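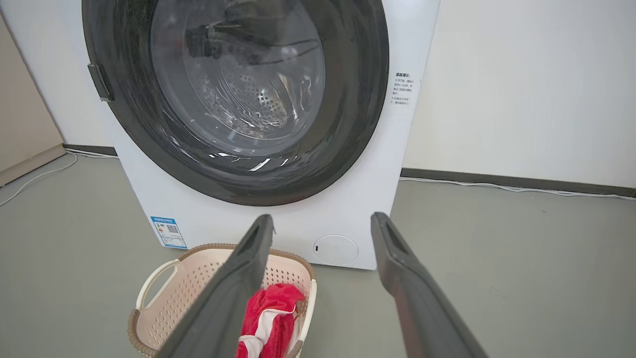
Front-loading washing machine, door and drum window.

How to Report a Repair in Your Apartment

Nurnside Residences — Tenant Information

This page explains how tenants at Nurnside report a fault, what information the maintenance office requires, and what happens once a request has been received. It applies to all furnished and unfurnished apartments, including the appliances listed in the inventory attached to the lease. Appliances brought in by the tenant are not covered.

Before you report

Check the inventory first. If the item appears there, the repair is handled by the maintenance office. If it does not, the tenant arranges the repair directly with a contractor of their choice.

Tenants are asked to rule out simple causes before submitting a request. Confirm that the item is plugged in, that the breaker for the room has not tripped, and that the water supply valve is open where there is one. The breaker panel is located inside the hall closet in every apartment.

Submitting a request

1. Sign in to the tenant portal with the email address given on your lease.
2. Select Maintenance, then New Request.
3. Choose the room and the item from the menus. If the item is not listed, choose Other and name it in the text box.
4. Describe the fault in plain terms. State when it began, whether it occurs every time, and any error code shown on a display.
5. Indicate whether staff may enter in your absence.
6. Select Submit. A request number is sent to you by email.

Tenants without access to the portal may call the office at extension 253 or complete a paper form at the front desk. Paper forms are entered into the system by 4 p.m. on the day they are received. 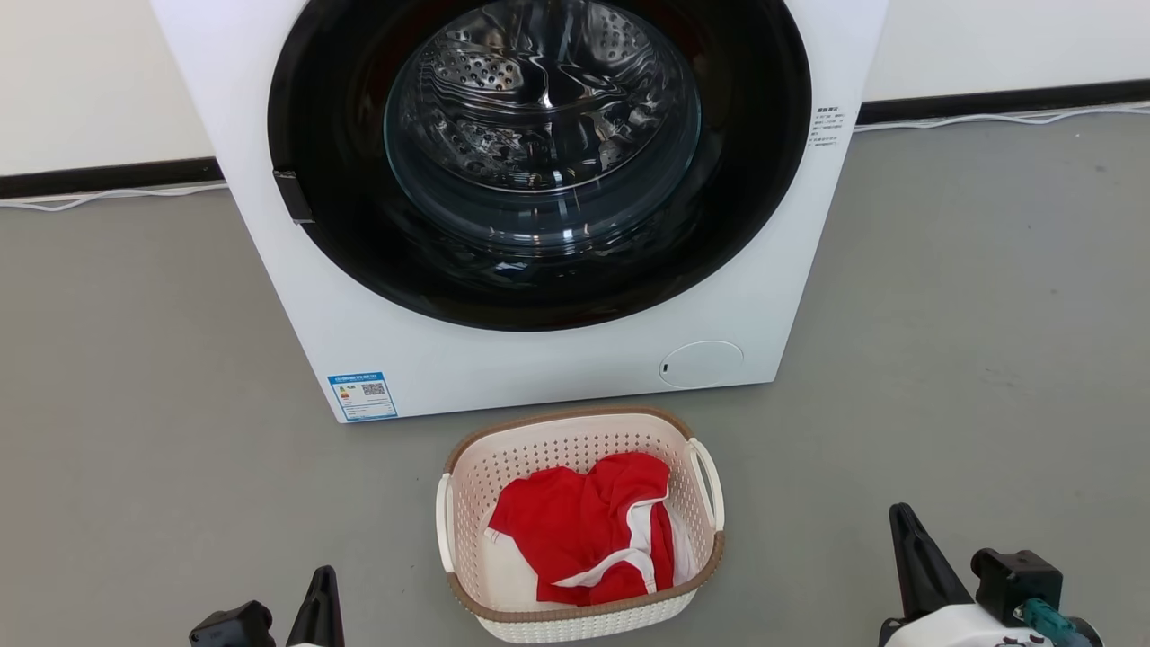 Requests are sorted into two groups. Urgent requests concern active leaks, loss of heat, loss of power, or a door that will not lock — these should always be made by telephone, at any hour. All other requests are standard and receive a proposed appointment within 3 working days.

Preparing for the visit

Clear the area in front of the item so that it can be reached and, if necessary, moved. Empty any cabinet that conceals pipes or valves. Pets must be kept in a separate room for the length of the visit. Staff carry photo identification and will show it on request.

If a part must be ordered, the technician leaves a card stating the part and the expected delivery date. The request remains open until the part has been fitted. Do not submit a second request for the same fault, as this creates a new place in the line.

Charges

Repairs due to normal wear are made at no cost. Damage caused by misuse is billed to the tenant at the rates in the lease. A missed appointment may also be billed unless it was canceled by noon on the previous working day.

Questions about a charge should be addressed in writing to Tanner Pelletier, Maintenance Office, and must quote the request number.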